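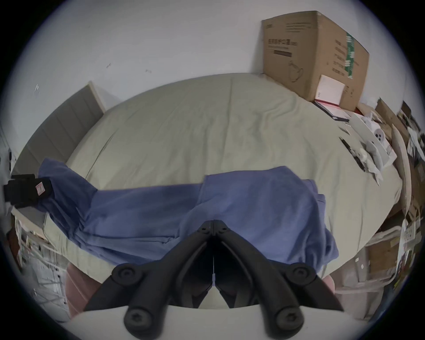

Marjan Rashti thinks a bed with things on it is a bed you can't rest in, and she wrote me three paragraphs saying so after my last column. Clear the bed first, she says. Always the bed. Everything else in a room can wait.

I disagree. Strongly, and quickly, I have to leave at 4.

The bed is the best table in a small apartment. Probably the only one. Mine is two steps from the door and it's the one surface that's flat, soft, waist-low if you sit on the floor, and big enough to see everything you own at once. You can't sort on a desk. A desk has a lamp on it, a mug, last month's mail. A shelf hides things behind other things. A bed shows you all of it. The shirt, the pouch, the pen, the folder you swore was at work. All there, on one duvet, looking at you.

People who write about tidying hate this. They want zones. Baskets with labels. I paid for a planner app called Gidico once that wanted me to give every object in the room a home before I was allowed to move it, and I got as far as the socks. 242 items to go, it told me. Deleted it that night.

What I do. Everything loose goes on the bed. Not the floor, you step over a floor pile for weeks, I have done it. On the bed. Clothes in the middle because they're what you'll deal with first, papers up by the wall, odd plastic bits along the side. The plastic bits are always the worst, packing pieces from something you unpacked ages ago, saved in case of a return that never happens. Throw them. I say that and I've got a bag of them.

Then you have a deadline and it's sleep. Great deadline. You can ignore a closet for a year but at eleven at night you want to lie down, and the sweater is where your legs go. So it gets folded. Maybe badly. Folded.

And the boxes. I'm going to defend boxes too while I'm here. A big cardboard box against the wall is storage that cost nothing. My mother kept winter blankets in one from a rice cooker for most of my childhood, and when the real cabinet finally came the blankets smelled of varnish until spring. Everybody acts like a box means you just moved in or you're about to move out. So what. Some of us live in that for years, it's a perfectly good way to live. Cardboard takes marker. You can write on it what's inside. Try that with a nice wicker trunk.

My one rule on boxes is you have to know what's in them. The printing on the side doesn't count. A kettle box hasn't had a kettle in it since the day it came home.
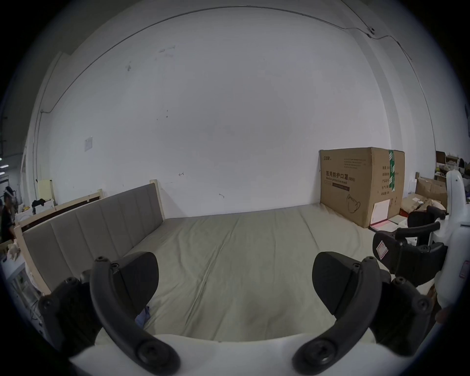
Nii Acheampong would like it known that this whole method falls apart the minute two people share the bed. He says his husband goes to sleep at nine and does not care to be buried in receipts, and that he's tried the pile twice and slept on the couch both times.

OK. Fair. I don't have a good answer for Nii. Start earlier? Do half the bed? When my sister stayed with me in April we did it in the mornings, sheets stripped down to the fitted one, and that was better in one way, a fitted sheet has nothing to get lost under. A duvet eats pens. It eats chargers. I found an earring in a fold of mine that I'd already grieved.

But mornings have no deadline, is the problem. By lunch we'd wandered off and at bedtime there it still was, most of it, and we shoved it in a box. I'm not going to pretend that didnt happen.

Still think I'm right. The bed-first people get a lovely smooth bed and then a chair with 2 weeks of laundry on it, and the chair never gets sat in, and they call that a tidy room. I'd take the mess where I can see it, for one evening, over the mess that's been given a corner and left to settle in. A wrinkled sheet isn't a moral failing either, by the way. You're going to lie on it. It wrinkles.

Marjan, I read all three paragraphs. I'll be clearing mine tonight, from about the time I get tired.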